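Sorbridge Forums > Manipulation > Software and Control
Thread: Bimanual insertion numbers, does anyone believe them?

mxiong_ctrl
We've been trialing the Wedum policy stack on a two-arm setup since July and I'd like some outside eyes before I sign off on anything. The vendor line is that the learned policy handles "fine two-handed assembly" straight out of fine-tuning. We gave it 459 demos of threading a short cord into a small metal ring, one arm holding the ring side and the other bringing the cord.

Over 46 trials on our table it looks great to the people who walk past. I'm less sure. When I plot the commanded wrist poses for the ring arm, they barely change from trial to trial. My suspicion is that it has memorized one meeting point in space and is doing very little looking.

Has anybody run this stack with the ring arm starting from a different pose? And did you do it before or after your boss saw the demo?
Meifang

dhodor
Before. It fell apart. With the start pose shifted a little to the side, both arms still went to the old meeting point, and then the cord arm went poking at air with total confidence. No hesitation, no retry, and the success flag came back true.

The flag is worth checking on its own. In the version we had, it fired on gripper opening plus time elapsed. It had no idea where the cord was.

candela_c
I'll push back a bit, since I work with this stack most days. A fixed meeting point isn't a bug. Any sane planner would pick a well-conditioned spot in the shared workspace and bring both parts there. If your joint limits are ugly at the edges, you WANT the arms to converge on the same place. People do it too, you bring the needle and thread up in front of your face.

The question is what happens in the last bit of travel. If the cord arm corrects there, it's looking. If not, fine, complain.

mxiong_ctrl
Fair. But then "handles arbitrary placement" shouldn't be in the slide deck. And I can't tell from the logs if it corrects, because the action chunks are long and the smoothing filter sits downstream of what gets logged. I see what the policy asked for and then I see joint states. What happens in between is anybody's guess.

This is the approach from the head view, which is one of the inputs the policy gets:

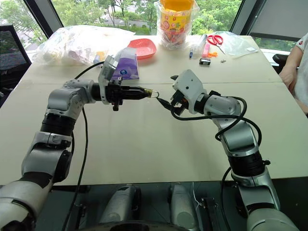 Ring side on the left, cord coming in from the right. Table as it was, candy included.

Look at how few pixels the ring gets in that view. I don't care how good the encoder is, if you downsample the whole table to feed the network, the ring is a smudge. The candy tub gets a lot more attention budget than the part we're asking it to hit.

osito
The clutter doesn't bother me. I'd keep it. If the policy only works on a clean table then you've learned something about the table.

What bothers me is the ring. If it hangs from that brass-colored tip with any freedom, you've got a part that can swing or rotate, and a policy with no force input is going to push it along and never know. Do you have wrist cameras in the loop? And is there anything at all telling it contact has happened?

mxiong_ctrl
Wrist cameras yes, force no. We get motor current and I've asked twice how to pass it in. The answer was that the policy "learns contact implicitly from vision." I have been doing contact control for long enough to know what that sentence means.

dhodor
It means no.

candela_c
It means the demos were collected without it, so there's nothing to condition on. You can't bolt current onto a policy trained without it and expect magic. You'd need to recollect. I'm not defending the phrase, I'm saying there's a boring explanation.

For what it's worth, we did get real corrections on a similar task. We shortened the execution horizon so it replans more often, and cropped the head image to the middle of the table. Cropping did more than anything else. The motion got jerkier and the success rate went up.

mxiong_ctrl
How much up, and who judged success?

candela_c
I judged it, by eye, cord through the ring or not. I don't have a clean number because we changed the crop and the horizon in the same week. Yes, I know.

dhodor
So we have one result with two variables changed and one judge who wanted it to work. This is the whole field in a paragraph.

candela_c
Okay, and your result is one shifted start pose on a version that's two releases old. Let's not pretend either of us published.

dhodor
Granted. I'd rerun it if I still had the arms.

itziar_s
Coming at this from the classical side. We did a comparable job for a Casado line with no learning anywhere in it: calibrated cameras, fit an ellipse to the ring, servo the cord tip to its center, spiral search if the first push stalls. It took ages to tune and it hated reflections. But when it failed I could say which stage failed, and that is worth more to me than a few points of success rate.

The weak spot is the cord. The free end doesn't go where the gripper goes, it droops or kinks depending on how it was picked. Rigid tool offset gets you nowhere. We ended up tracking the tip visually and gripping as close to the end as we dared. I can see why someone would want a learned policy for that part. I'd only want it for that part.

osito
Seconded. Plan to the pregrasp and the meeting pose with a normal planner that knows about collisions, then hand over to the policy for the last stretch. Smaller problem, shorter demos, and you can put an actual check at the handoff.

Also watch your cables. The loops on that right arm are generous, and a planner with only the link meshes has no idea they exist. We had one that was perfectly collision-free in the viewer and caught a loop on the elbow in real life.

mxiong_ctrl
Noted on the cables, they aren't in our collision model either. I'll put a padded capsule on the upper links for now.

On the hybrid idea, I asked Wedum if the policy can be started mid-task. They say it's possible but "outside the recommended workflow." The recommended workflow being that you send them more demos. They suggested 3007, by the way. I asked where a figure like that comes from and got a scaling plot with no axis labels.

dhodor
Frame it.

itziar_s
Before you collect a single extra demo, do the cheap tests. Blank the head image and run it on wrist cameras only. Then the reverse. Then freeze every image at the first time step. If the arms still meet nicely with frozen images, you have a very expensive trajectory playback, and you'll know by lunch.

candela_c
Agree with the tests, with one warning. A frozen image is way outside the training data, so a bad result there proves less than you'd like. A GOOD result there is damning. Only read it in that direction. Run it at reduced speed with somebody on the stop, please.

mxiong_ctrl
Did the frozen-image test this afternoon, arms slowed down, 27 runs.

Arms converge on the meeting point in all of them. That part is playback, I'm comfortable saying so. The cord arm then drives forward on a nearly straight line and stops. Cord went through in a handful, all with the ring sitting the way it sat in most of the demos.

With live images the last stretch is different. There's a small sideways motion before the push, and it changes direction between trials. So Candela has a point, it's looking at something. I can't say yet if it's the ring, the gripper, or the edge of the gray bracket.

candela_c
I'll take it. Mask the ring in the wrist view next and see if the sideways motion goes away.

dhodor
And log after the filter.

mxiong_ctrl
Working on that now. The Gima driver exposes the filtered command on a separate topic, it was just never in our recorder config. Which is on us, I suppose. Success flag is coming out tonight regardless, I'm scoring by hand until I have a tip tracker I trust.

Itziar, is any of your ellipse fitting code shareable?

itziar_s
The fitting yes, the Casado calibration no. I'll message you. It expects undistorted images and will give you garbage without a warning if you forget.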